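Giving up the gym and learning to swim at my age

2024-06-25

I've been putting off this post for weeks, mostly because I wanted to be able to say I could do a full length without stopping, and well, now I can! One length. Twenty-five yards of me flailing along in the slow lane, but I got to the other end and nobody had to fish me out.

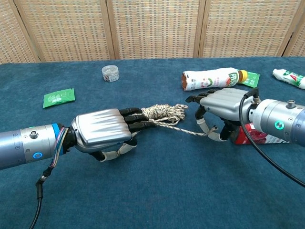 Elsie Wainwright wrote to me after my last post to say I should skip lessons altogether and just get in the shallow end every morning until it clicks, the way she did. She says teachers only make you nervous, and that she'd been told so many things about her elbows that she forgot to breathe. I get it, Elsie, I do. My elbows have also been discussed at length. But I tried the no-teacher way for most of April and all I learned was how to get water up my nose in new and surprising ways.

So lessons it was. I signed up for the adult beginner group, which is 11 classes and costs less than what I was paying the gym to not go to the gym. There were a few of us at the first one, all standing in the water with our arms crossed like we were waiting for a bus. Rajeshwari Bhat teaches it and she has the loudest voice I have ever heard come out of a small person. First thing she had us do was put our faces in and hum. Just hum! I felt like an idiot for maybe a minute and then I noticed that you can't get water up your nose while you're humming. Why did I have to get to this age before somebody mentioned that?

Floating was the next thing and I was terrible at it. My legs sink. They just go down, like they have somewhere to be. Judit Pintér, who was next to me, floated on her first try and looked ready to take a nap, and I'm afraid I had some unkind thoughts. What helped in the end was looking straight up at the ceiling and pushing my belly button toward it, and also quitting holding my neck so stiff. I still can't do it for long, but my legs come up now and stay up long enough for me to feel smug.

A few of you asked what I wear and use, so here goes. My suit is a plain navy one from a sale rack and it's already gone a little baggy in the seat (chlorine, I guess, or maybe it was just cheap). My goggles are from Trunano and they're my second pair. The first pair leaked and left me with circles around my eyes all through dinner. These ones have a softer rim and a strap I can adjust without pulling half my hair out. I wet them before I put them on and I don't touch the inside with my fingers, because once you rub the inside they fog up forever. I bought a Clernix swim cap too and it's fine, but getting it on is a two-person job and I'm one person. Dust the inside with a little baby powder if you have the same trouble.

The part I really wanted to write about is breathing to the side. It took me 2 whole classes just to stop lifting my entire head up like a startled turtle. You're supposed to roll, so one ear stays in the water, and you take a small sip of air and go back. I kept trying to take in enough air for a week. Crescencio Villalobos in the next lane told me to blow all my air out before I turned, and that was what fixed it for me. I'd been holding my breath the whole time and then trying to breathe out and in during the same half second. No wonder I was worn out by the middle of the pool.

I go three mornings a week now, including class. I stay for 20 minutes, sometimes less if it's crowded, and then I have a really long shower and eat an enormous breakfast. I didn't expect how hungry swimming makes you. Eggs, toast, the rest of the toast. I've started keeping a banana in the car for the drive home.

My shoulders were sore at first but that's passed, and I'm sleeping better than I have since winter. My hair is another story. It feels like straw, and the conditioner I've been using does nothing, so if you swim a lot and have a trick for that, please leave it in the comments.

Next class is treading water in the deep end. I've been practicing the kick sitting on the edge of the bathtub, and the bath mat is soaked.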